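Chapter 4
Produce Display and Bin Layout

Learning goals
After studying this chapter, you should be able to define facing, fill depth, and lip height; divide a bin between two commodities; recognize a stray item and return it to its place; and calculate the fill weight of a bin from its dimensions.

4.1 The bin as a unit of display

Chapter 3 treated the produce department as a floor plan. The present chapter moves to the single bin. A bin is an open compartment bounded by a back panel, two dividers, and a front lip. Its base is usually tilted toward the customer, so that items at the back can be seen over items at the front. The tilt also causes round items to move forward, and the lip must be high enough to hold them.

A bin may hold one commodity or several. Where two commodities share a bin, the boundary may run from front to back or from side to side. In a side-to-side split, the commodity in the rear zone should be large enough to stay visible behind the front zone. Vasseur calls this arrangement a stepped bin, and the term is used throughout this book.

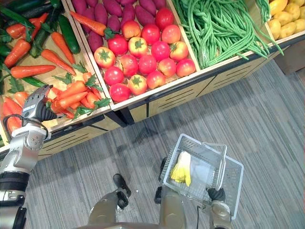 Figure 4.1. Slatted wooden display with tilted bins. Middle bin: sweet potatoes at the back, tomatoes at the front, and one stray carrot.

A stray is any item resting among a commodity to which it does not belong. The carrot lying across the sweet potatoes in Figure 4.1 is a stray. Cucumbers among carrots, as in the left bin, are classed as a mixed fill if the bin plan lists both, and as strays if it does not. The bin plan must be consulted before any item is moved.

Long, flexible items need separate treatment. Green beans do not form a stable face, and strands tend to hang over the lip. Schouten recommends a fill line 2 inches below the lip for beans. The Tedstead method, described in Section 4.3, uses a shallow tray insert.

4.2 Fill weight

Fill weight is the weight of produce in a bin at its planned depth. It is found by multiplying the filled volume by the bulk density of the commodity. Volume is measured to the fill line; any heap above the line is recorded separately.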